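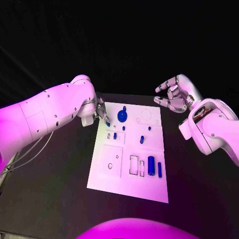 White board, blue parts, pink light

Search Stitville
Crafts > Quilting > Tools and lighting

Pink lamp is messing up my fabric colors
Posted by Deisy Alvarado, 9th June

I sew in the spare room and the only lamp in there has a pink bulb my daughter picked out. Everything white looks magenta. I cut 34 squares last night and half are cream, half are white - I couldn't tell! Is there a cheap fix?

quiltmama704
Swap the bulb. Get a daylight one and keep the pink one for movie night (my kids did this to me too). Then sort your squares by the window in the morning, on something dark so the cream shows up.

Cusi
cream and white look fine together imo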